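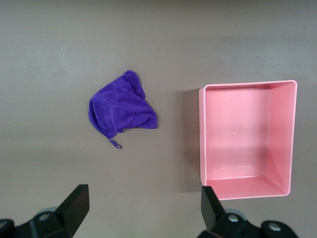 Purificación Olmedo has run the Soler launderette for nine years and still does the ironing herself. Most of her trade now is service washes, left before work and collected by 5 pm.

Kimie Kubo brings in tea towels from her café, 61 of them in a busy week. A machine at home would cost her more, she says, and she has no yard to dry them in.

Prices went up in January. Olmedo lost two regulars, and one has come back.

10 shares | 5 comments

Related
Mending shops on Kivier Street
Who still buys starch?

Sign up to our newsletter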